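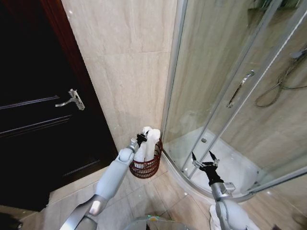 Mariann Kocsis says the first thing she noticed when the robot came was her knees. They stopped hurting. She used to bend down for towels all day long, and now she does it much less.

Eduard Vondráček remembers it another way. He says he felt worried. He thought that if a machine could pick up towels, the hotel might not want him anymore.

Both of them clean rooms at the Tarance, a hotel in Sorkdale. It has 80 rooms, and every room has a bathroom.

What is automation?

Automation means letting a machine do a job, or part of a job, that a person used to do. A dishwasher is a kind of automation. So is a door that slides open when you walk up to it.

Some machines do one thing in one place. The robot at the Tarance has to work in rooms that were built for people. It has two arms, and each arm ends in a gripper. A gripper does some of the work a hand does, but it has no skin and no palm.

Why are towels hard?

A brick keeps its shape when you pick it up. A towel doesn't. It can be rolled, folded or heaped up, and it changes again as soon as something touches it. You learned to handle cloth when you were very small, so it feels easy to you. A robot has to work out where the towel is and where to take hold of it.

Bathrooms are also small. There may be a glass shower on one side and a door on the other, and the arms must move without bumping into either one.

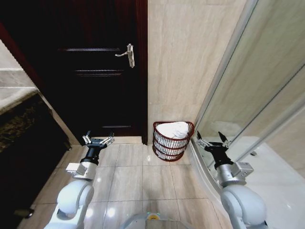
What changed for the workers?

The hotel did not send anyone home. The jobs changed instead. Mariann now spends 45 minutes of each shift checking the robot's work. If a towel is in the wrong place, she fixes it and writes it down. Eduard took a class to learn how to stop the robot safely and start it again.

Some things got harder. Eduard says he has to wait for the robot in narrow rooms, and he doesn't like waiting. Mariann misses working with a partner in the mornings.

What do people still do?

People make the beds, scrub the sinks and look for things that guests leave behind. They also decide when a room is ready. If a guest asks for an extra pillow, a person answers the door.

Words to know

Automation: using a machine to do work that people did before.
Gripper: the part of a robot arm that takes hold of things.
Shift: the hours a person works in one day.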